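Tokley Cell

The Tokley cell is a bin picking station at the Flirkerum workshop, built around a KUKA arm that reaches down into a gray bin full of mixed household odds and ends. It has been running, with a few pauses for repairs, since August, and over the years it has gathered a small and rather loving set of upkeep habits.

Setup begins with the bin, which has to sit in the same spot every time. A bar clamp holds it by the corner, and blue tape on the tabletop gives whoever is setting up a good idea of where things belong. Toys, a roll of tape and other everyday items then go in, scattered any which way (neat rows are far too easy!).
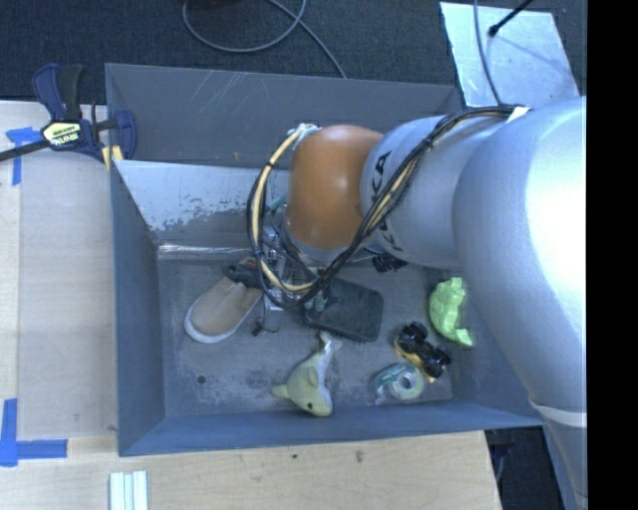 Cables get the most attention of all. They run down the outside of the arm, tied together in a bundle, and there must be enough slack for the wrist to turn without tugging at the fittings. The ties are looked over every 2,000 picks, and the whole bundle was replaced once, after pick 3,638, when a wire had worn through near the gripper.

Scuffs on the bin floor are left alone, though a deep gouge is sanded and repainted. The upkeep sheet, known as the Trurkach list, has seven steps and was last revised on January 12, 2019.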